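Cracker tins. Again. Third rant this year and I'm not sorry.

Went into the Stamatopoulos shop in Junddale on Saturday for oat biscuits, the plain ones, and came out with a box that has more adjectives on it than biscuits in it. Hand-finished. Small batch. Slow baked. Slow compared to what? No oven temperature on the box, no baker's name, nothing you could check.

My problem is with the ingredients list, or how little anybody cares about it any more. Treveo used to make a sesame cracker with flour, oil, sesame, salt. Done. The new version came out in May, same box, same price, and now there's whey powder and two kinds of sugar. In a sesame cracker! Angeliki Tsolakis wrote me to say she likes the new one better and I beleive her, sugar tastes good. But don't sell it to her as the old family recipe. The box says 1762 on the front, by the way. Whey powder, 1762. Sure.

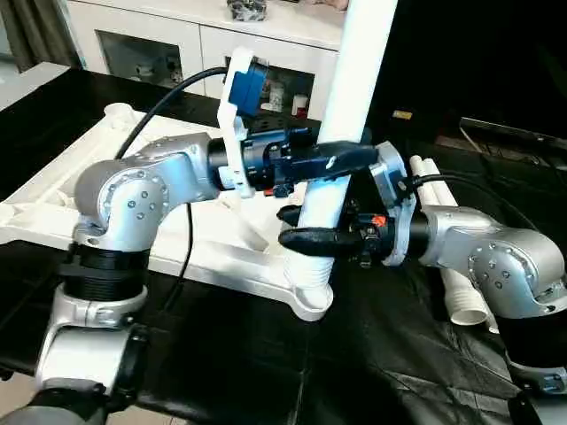
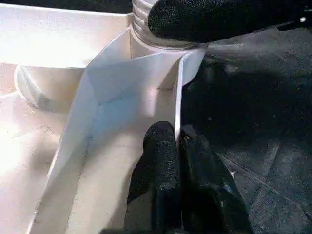

Two views, same place. White pipe in the first, white bag in the second.

Back to it. People say read the label, it's all on there. Fine, I read it. I had to take it over to the window. The word "artisan" is the size of my thumb and the allergens are the size of an ant's foot. Melina Liapis can't have milk and she shops with a magnifying glass in her purse, which should embarass somebody.

And the weight. 40 grams less than the old box. Air is not a nibble.

What I want is pretty dull. Ingredients on the front, big. If the recipe changes, say so on the box for a year. If a machine makes it, say a machine makes it, I don't mind, machines make a perfectly good cracker. Prodromos Ververidis thinks this would kill the small bakeries. I think the small bakeries are the ones with the short lists, so they'd be fine, probably better than fine.

Anyway. Bought the plain Trarkau ones in the end. Bit dry. Good with a sharp cheese.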